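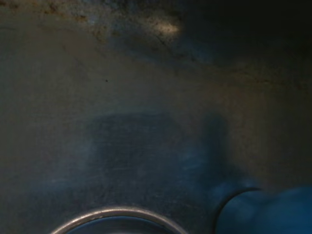
Olberg releases Zelow 3, motion planning software for robot arms working at kitchen sinks

November
By Faith Tanui, Olberg press office

SARKTHORPE – Olberg has released Zelow 3, a new version of its planning and perception software for robot arms that handle household objects. The release adds a planner for work inside sinks and other deep basins, a new way of tracking shiny surfaces, and a replay tool that lets an engineer step through a failed grasp with the camera views and the planned path side by side.

Zelow runs on an ordinary Linux workstation next to the arm controller. It takes in video from a camera at the wrist and from one or more fixed cameras near the workspace, builds a model of the surfaces and objects it finds, and sends the arm a path to follow. Version 3 is a free upgrade for all current license holders.

Sinks have been the most common subject of support requests since Zelow 2 shipped. A steel basin reflects whatever is near it, including the gripper and the object being picked up. Depth readings on brushed metal often have holes in them, and an object standing in the basin can show up a second time as a colored smear on the wall. Zelow 2 dealt with missing depth by treating it as blocked space. That was safe, but in a sink it could leave the planner with no path at all.

"We had customers sending us logs where the arm just sat above the basin and refused to go in," said Reda Naciri, who leads the perception group at Olberg. "The software was doing what we told it to do. It had a hole in the depth map, so it assumed there was something in the hole."

In Zelow 3, missing depth is handled as a separate state. The software compares several wrist camera views, taken from different heights on the way down, and checks whether a patch of color moves the way a solid object would. A patch that shifts like a reflection is marked as one and left out of the collision model. If the views do not agree, the arm stops at a set height and asks for another look before it goes lower.

The wrist views also do more of the work late in the approach. Fixed cameras give the planner the layout of the counter and the outside edge of the sink, but the walls of a deep basin can hide what is at the bottom. Zelow 3 gradually shifts its trust to the wrist camera as the gripper passes the rim. The height where that change begins can be set by the user.

Tests with cups and mugs

Olberg tested the release candidate in a kitchen setup with a double-basin sink and a wooden counter. The test task was to pick up a cup or mug, carry it clear of the sink edge and place it upright on the counter. The company ran the task over 2,690 times, with changes in starting position, daylight and the items left on the counter.

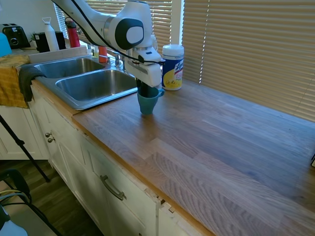

A gripper holds a teal mug just above the counter next to the sink.

Everyday clutter was left out on purpose. Dish soap, wipes and similar items were kept near the placing area so that the planner had to find a free spot and a way into it. Handles were a particular point of interest. A mug that fits between two items with its handle facing one way may not fit when it is turned, and Zelow 2 treated every cup as a plain cylinder with some extra room added. Zelow 3 estimates where the handle is and carries that shape through the whole plan.

The new version also separates placing into 2 stages. The arm first brings the object to a hover point a short distance above the surface. There the software checks the tilt and the clearance on all sides. The final descent is slow and ends on contact force, with the planned height used only as a limit.

"Most of the trouble we saw in placing came from being a few millimeters wrong about the counter," said Wycliffe Kashindye, planning engineer. "Counters are not as flat as people think. We stopped relying on the number and let the arm feel for it."

Blinds and direct sun were left as they were during daytime runs. Users can now lock exposure on each camera or let Zelow adjust it between moves. Exposure is never changed while the gripper is closing, a behavior that caused lost tracks in the previous version. 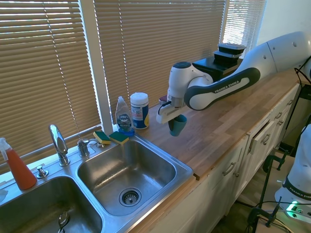
Replay tool

The third main addition is Zelow Replay, a desktop program installed with the main package. Replay opens a recorded run and shows the camera views, the collision model and the joint positions on one timeline. An engineer can stop at any point, change a setting and have the planner solve again from there without moving the arm.

Replay files keep the last 32 seconds before a stop by default. The length can be changed, and full recording is available for users who have the disk space. Files from Zelow 2 can be opened, although reflection marks will be missing from them.

Faith Kirui, an automation engineer at Nedelcu, used a preview copy for three weeks in the company's own test kitchen. Nedelcu develops handling routines for commercial dishrooms.

"Before this we would watch the video, guess, change something and run it again," Kirui said. "Now I can look at the path it picked and see which surface it was trying to avoid. Twice it was the faucet, and our model of the faucet was wrong."

Known limits

Zelow 3 does not plan for objects under water, and it does not identify clear glass reliably. Stacked cups are treated as one object. Soft items such as towels and sponges are included in the collision model as solid shapes, so the planner may take a longer way past them than it needs to. Olberg plans to work on clear glass in the next update.

"We would like people to read the limits page before they install," said Jabari Shirima, product manager for Zelow. "If your work is mainly wine glasses, stay on your current setup for now."

Availability

Zelow 3 can be downloaded from the customer portal. Existing configuration files will load, but users should run the camera calibration again before the first move. Support for Zelow 2 continues for one year. Evaluation licenses are available on request to companies and university labs.

About Olberg

Olberg is a software company based in Sarkthorpe. It makes planning, perception and diagnostic tools for robot arms in kitchens, laboratories and light assembly.

Last updated: November

Contact: Olberg press office, Sarkthorpe | © Olberg. All rights reserved. | Back to top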